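Grundwood Store Closures Dataset

Version 12, August 2019

A table of retail chains in Canada that have closed all or most of their stores, with one row for each store. It started as a spreadsheet for a local news site and grew from there. The aim is to let people look up when a shop shut, what kind of shop it was and what moved into the space afterwards.

What's in it

The main file is stores.csv. It has 700 rows, one per store, covering 80 chains. A second file, chains.csv, has one row per chain and joins to the first on chain_id. A third, notes.txt, is free text and is not meant to be read by a program.

Toy shops, department stores, shoe shops, record shops, bookshops and housewares shops are all in. Restaurants, banks and petrol stations are out. Grocery stores are in only where the chain sold mostly other goods, and those rows are marked in the category column with "mixed".

Columns in stores.csv

store_id – a number, never reused, even when a row is deleted
chain_id – matches chains.csv
city – as written on the store's own signs or flyers at the time
province – two letters
setting – mall, plaza, main street or other
opened – year only, blank if not known
closed – year and month where we have it, otherwise year
closing_sale – yes, no or blank
reuse – what went into the space next, in a few words
source – newspaper, flyer, company notice or reader

Blank always means we don't know. It never means no. Earlier versions used a zero for unknown opening years, and if you still have one of those files please replace it, as averages worked out from it will be badly off.

Columns in chains.csv

chain_id, name, category, first_year, last_year, bankrupt (yes, no or blank), online_after (yes if the name kept selling online once the stores were gone), owner_at_close.

Names are spelled the way the chain spelled them, accents included. Konstantinidis, the shoe chain, appears on some of its own flyers with a shortened name. Both point to the same chain_id. Triltier and Edemel shared a parent company for their last years but are kept as separate chains, and the owner_at_close column shows the link.

How it was put together

Closing dates come first from company notices, then from newspapers, then from flyers. Reader reports were used only where nothing else turned up, and 114 rows rest on a reader report alone. You can filter these out with the source column.

Where two sources disagree on the month, the later one is used. Stores often announced one date and kept the lights on for a few weeks more to clear the fixtures.

A store that moved across the road or to another unit in the same mall is one row. A store that moved to another neighbourhood is two.

Known problems

Quebec is thin. Most of the newspapers we searched were in English, and some chains that were well known in Montreal are missing entirely.

The reuse column is uneven. Some entries say "gym", others give half a sentence of history. We have not tried to tidy it up. If you need categories you will have to make your own.

Opening years before the chain's first mall stores are often guesses by the newspaper that printed them. We copied them as they were.

The two Edemel stores in Red Deer may be the same store under two addresses.

Using it

Files are UTF-8, comma separated, with a header row. Opening them by double-clicking in a spreadsheet program can turn the closed column into full dates and add a day that isn't in the data – import that column as text instead.

Housewares rows carry a finer label in the category column: "kitchen", "bath" or "storage".
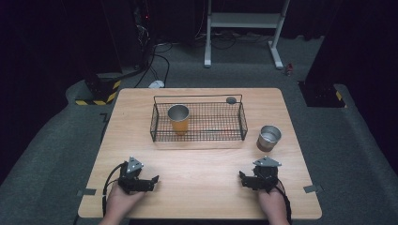
Wire basket and metal-rimmed cups, category "kitchen".

Changes in this version

Added the last Triltier stores in Manitoba and Saskatchewan.
Split "home" into housewares and furniture.
Fixed province codes for Newfoundland and Labrador.
Removed rows for seasonal kiosks, which were never counted the same way twice.

Licence

Free to use and share, including in paid work, as long as Grundwood is credited. Corrections are welcome through the issues page. Please include the store_id and a source with each one. The next version is planned for October.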